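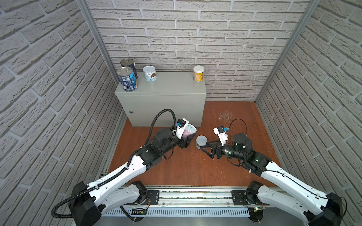
Debora Bassi, Severin Hofstetter and Leonie Lüthi

Papers / Storage and Handling / Section 4

4. Low-level storage of canned goods

4.1 Setting

The corner used for the Prusis layout has white brick-patterned walls and a wood-grain floor. A light gray metal cabinet stands against the back wall, and its flat top serves as the shelf. Cans with blue labels were kept at the left end, with a short white can near the middle and a cup-shaped container toward the right. Spacing was left uneven, following the household practice reported by Lehner in the Amwood survey (2278 entries, more than 70 of them on canned food).

4.2 Floor placement

Small cans are often set down on the floor before they are shelved. We treat this as a separate storage state — one that most inventories omit. Labels remain legible from above only at short range, and pull-tab lids are easier to tell apart than printed sides. 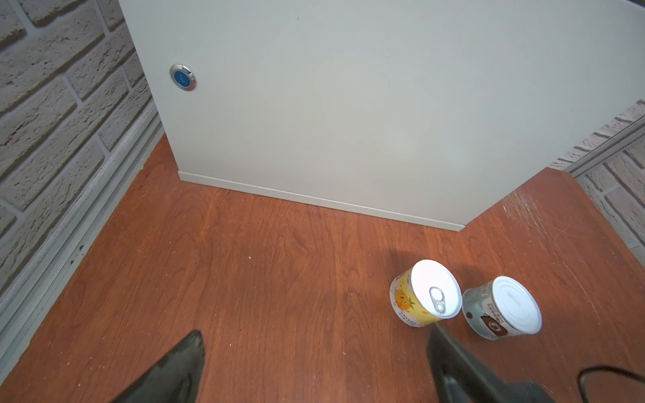

Figure 9. Two small cans upright on the floor near the cabinet corner.

Scuffing of the floor finish was noted close to the cabinet. Its cause was not examined. Crumbs and dust were left in place, as the July protocol covers containers only.

Shares: 20
Contact | Copyright Humex | Back to top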